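Le résumé de début de tome, un outil à réévaluer

Les cycles de fantasy et de science-fiction pour adolescents partagent une convention que la critique commente rarement : le deuxième volume commence presque toujours par un rappel du premier. Ce rappel prend trois formes. Il peut être séparé du texte, sous la forme d'une page liminaire. Il peut être réparti dans les premiers chapitres, par incises. Il peut enfin être confié à un personnage qui ignore tout et à qui l'on explique. Je soutiens que la première forme, tenue pour la plus pauvre, est la seule qui respecte à la fois le lecteur et l'économie du récit, et que les éditeurs ont tort de l'abandonner.

Prenons le cycle Bronis, de Natália Paulík, dont les 8 volumes totalisent 2658 pages en édition courante. L'intrigue repose sur une ville, Retgate, dont les portes n'obéissent qu'à la lignée Gajdoš. Le premier tome établit les règles de cette obéissance avec une précision remarquable : qui peut ouvrir, à quelle heure, à quel prix. Le deuxième suppose ces règles connues et en modifie une. Tout l'effet dépend donc de la mémoire du lecteur. Or il peut s'écouler plus d'un an entre les deux lectures, et un lecteur de 14 ans a, dans l'intervalle, lu autre chose.

Paulík choisit la dispersion. Au premier chapitre, l'héroïne regarde sa main et se souvient de la nuit du serment. Au deuxième, son frère lui rappelle, sans nécessité apparente, que leur père est mort en franchissant la porte nord. Au troisième, un garde récite les interdits. J'ai relevé ces passages dans mon exemplaire : ils se concentrent dans les premiers chapitres et disparaissent ensuite presque entièrement. Le procédé a un coût mesurable. Les personnages se disent des choses qu'ils savent tous les deux, et le dialogue perd sa fonction première, qui est de faire varier un rapport de force.

On objecte que le rappel dispersé est invisible pour qui lit les tomes à la suite. L'expérience montre le contraire. C'est précisément le lecteur continu qui le remarque, puisqu'il a encore en tête la scène que l'on résume. Le lecteur intermittent, lui, reçoit l'information par fragments, dans un ordre qui n'est pas celui des faits, et doit reconstituer une chronologie au moment même où l'auteur en ouvre une nouvelle. Les deux publics sont mal servis, pour des raisons opposées. 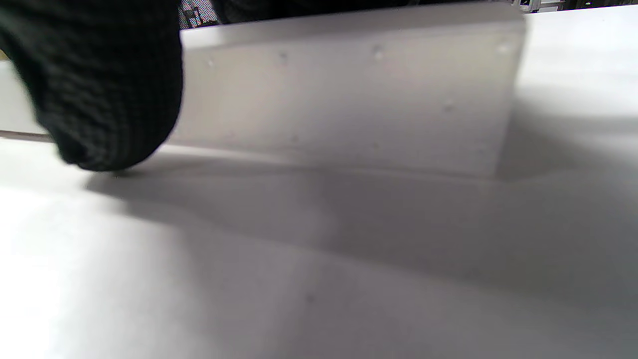
Gant noir en maille et bloc gris clair.

Le cas du personnage ignorant est plus délicat. Il donne parfois de bons livres. Dans le troisième volume de Bronis, l'arrivée de Stovus, un arpenteur étranger à la ville, permet de reprendre la topographie de Retgate sans artifice trop voyant : son métier consiste à poser des questions et à noter les réponses. Le rappel devient alors action. Mais la solution ne vaut qu'une fois. Au cinquième tome, Paulík introduit une seconde étrangère, au sixième un enfant élevé hors les murs, et le lecteur comprend que ces figures existent d'abord pour recevoir des explications. Elles quittent d'ailleurs le récit dès que l'exposé est terminé, l'enfant par une fièvre expédiée en une demi-page.

La page liminaire échappe à ces défauts. Elle est située hors de la fiction et n'oblige aucun personnage à mentir sur ce qu'il sait. Elle peut être sautée sans perte. Elle peut être consultée plus tard, au chapitre dix, quand un nom revient que l'on croyait sans importance. Son inconvénient principal est d'ordre commercial : elle signale dès l'ouverture que le livre n'est pas autonome. Les services de vente préfèrent laisser croire qu'un tome deux peut être acheté seul. C'est faux dans la plupart des cas, et le lecteur trompé de cette manière achète rarement le tome trois.

Reste la question de la rédaction. Un résumé liminaire médiocre raconte l'intrigue. Un bon résumé énonce l'état du monde au moment où le nouveau volume commence : qui est vivant, qui détient quoi, quelles règles sont en vigueur, quelles questions demeurent ouvertes. La différence est technique – le premier suit le temps du récit, le second en donne la coupe. Pour le tome deux de Bronis, 192 mots suffisent. J'ai fait l'exercice, et la seule difficulté a été de décider si la promesse faite à la sœur cadette relevait de l'intrigue ou de la règle. Je l'ai conservée, car elle détermine la scène finale.

Il faut aussi que ce résumé soit écrit par l'auteur. Confié à l'éditeur, il reprend le vocabulaire de la quatrième de couverture, avec ses destins qui basculent et ses secrets enfouis, et révèle souvent ce que le texte s'efforçait de laisser indécis. Ainsi la réédition du quatrième tome porte une note anonyme qui présente la trahison du régent comme établie, alors que tout le volume précédent est construit sur l'impossibilité de la prouver. Une phrase de trop annule trois cents pages de prudence.

Je ne demande pas que chaque cycle adopte le procédé. Certains reposent sur l'oubli, et leur lecteur doit être aussi perdu que le héros. Mais lorsque la construction dépend de règles exactes, comme à Retgate, l'absence de rappel séparé est une négligence d'édition. La prochaine intégrale de Bronis, annoncée pour janvier, sera l'occasion de la corriger. Il suffirait d'une page par tome, placée avant la carte.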